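Sobre nós: como foi o nosso dia de portas abertas

Publicado em janeiro, pela equipa da Plenevia

Olá! Se chegou a esta página à procura do texto habitual das empresas, com a missão e a visão escritas em letras grandes, peço desde já um bocadinho de paciência. Andámos meses a tentar escrever um "quem somos" decente e saía sempre qualquer coisa que podia servir para uma clínica dentária ou para uma transportadora. Então fiquei eu com a tarefa (perdi a votação, confesso) e decidi contar a história pelo lado de que mais gosto, que é o dia em que abrimos a porta e deixámos entrar toda a gente.

A Plenevia trabalha com automação. Dito de maneira menos pomposa: programamos braços robóticos para pegarem em coisas e as porem noutro sítio sem as partir. Há quem ache isto pouca coisa até ver um robô a tentar agarrar um copo transparente. Começámos com 2 pessoas e uma mesa emprestada, num canto de um escritório que cheirava a alcatifa nova, e hoje continuamos num escritório, com secretárias, divisórias e gente ao telefone do outro lado. Gostamos disso. Os nossos clientes são oficinas pequenas, laboratórios, armazéns que nunca tiveram um robô e que têm um certo receio de ter um, e ajuda muito verem que a coisa funciona numa mesa normal, com um computador normal ao lado.

Quanto ao dia aberto, a ideia nasceu de uma conversa com a Prostness, que nos desenha as garras e que há anos nos pedia para mostrarmos o trabalho a mais gente. Nós íamos adiando. Ou estava tudo desarrumado, ou havia uma entrega, ou o braço andava com manias e preferíamos que não nos vissem a falar com ele. Até que marcámos a data, mandámos os convites e deixou de haver volta a dar! Convidámos clientes, vizinhos do prédio, duas turmas de uma escola profissional e as famílias. Contávamos com poucas dezenas de pessoas e apareceram 200. Eu tinha comprado bolachas para metade, se tanto, e às onze da manhã já andava na rua à procura de mais.

Dividimos a visita em várias bancadas. Na primeira falava-se de segurança: como se limita a força, onde está o botão de paragem, porque é que ninguém põe a mão na área de trabalho enquanto o braço se mexe. Os alunos adoraram o botão de paragem. Carregaram nele tantas vezes que a demonstração seguinte começou com atraso, e ainda bem, que é para isso que ele lá está. Na segunda bancada estava o nosso projeto Grenach, um programa que escrevemos de raiz para ensinar ao robô movimentos novos sem escrever uma linha de código. A pessoa guia o braço, repete o gesto umas quantas vezes, e o Grenach guarda tudo e propõe um percurso. Uma senhora que trabalha em costura percebeu aquilo mais depressa do que alguns engenheiros que já cá vieram. Tinha uma paciência para repetir o mesmo gesto que nós, francamente, não temos.

Depois havia a bancada dos objetos difíceis, a minha preferida. Objetos difíceis, para nós, são os transparentes, os brilhantes, os moles e os que têm formas esquisitas. Um bloco de cartão opaco qualquer câmara o encontra. Um recipiente de plástico transparente é outra conversa: a luz passa por ele, dobra-se nas faces, faz reflexos onde não devia, e a câmara às tantas acha que a mesa está mais perto ou mais longe do que está. Na preparação do dia aberto fizemos 640 tentativas de agarrar peças transparentes, todas registadas, com as boas e as más. No dia fizemos mais 52, à frente das pessoas, e garanto que o coração bate de maneira diferente quando há uma criança de seis anos a torcer em voz alta pelo copo e contra o robô.

Montámos essa bancada numa secretária branca igual às outras, entre as divisórias, e foi de propósito. Houve quem sugerisse um pano preto e uns projetores, coisa de feira, mas eu bati o pé. Quem nos visita tem de ver o robô a trabalhar com a luz do teto que temos, com um portátil fechado ali ao lado e com os cabos que há sempre em qualquer mesa. É nessas condições que o robô vai viver quando sair daqui, por isso é nessas condições que o testamos. 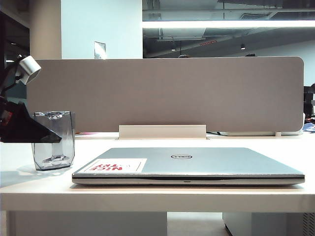
A garra junto ao recipiente transparente, com o portátil do autocolante "NICE TRY" ao lado.

Perguntaram-me imensas coisas ao longo do dia e vou deixar algumas respostas, porque continuam a chegar por correio eletrónico. Sim, os robôs falham. Falham menos quando a peça está bem apoiada e mais quando está encostada a outra coisa. Não, não vendemos robôs para casa (lamento, sei que havia pelo menos três pessoas a contar com um que arrumasse a loiça). Sim, fazemos visitas fora do dia aberto, desde que nos avisem com tempo e que o grupo caiba na sala. E sim, o autocolante do portátil fez um sucesso enorme e já me pediram vários. Não tenho mais nenhum!

Houve também quem viesse de mais longe. A Juhász, a empresa que trata connosco da parte das câmaras e da calibração, mandou uma equipa inteira, e ficámos até às sete da tarde a discutir ângulos e reflexos com as cadeiras todas fora do sítio. Dessa conversa saiu uma alteração à maneira como estimamos o contorno das peças transparentes, que andamos agora a experimentar. Ainda é cedo para eu prometer resultados. Quando houver, aparecem nesta página.

Nem tudo correu às mil maravilhas, claro. A sala aqueceu imenso, o som na bancada da segurança era péssimo e quem estava atrás via muito pouco. Na próxima edição vamos pôr um ecrã grande com a imagem da câmara, fazer grupos mais pequenos e dar uma hora certa a cada um. Também queremos uma bancada em que os visitantes tragam um objeto de casa e tentem ensinar o braço a agarrá-lo, com o Grenach. Aceitamos quase tudo: canecas, caixas de óculos, legumes. Líquidos é que não, por favor.

E pronto, somos isto. Uma equipa pequena que gosta de mostrar o que faz, incluindo as partes que ainda não saem bem à primeira. Se tem um trabalho repetitivo que gostava de ver automatizado, ou uma turma com curiosidade, ou simplesmente uma peça transparente particularmente teimosa, escreva-nos. Respondemos a todas as mensagens, às vezes com uns dias de atraso quando estamos em plena instalação, e o café para as visitas é por nossa conta. As bolachas também, que desta vez compro o dobro.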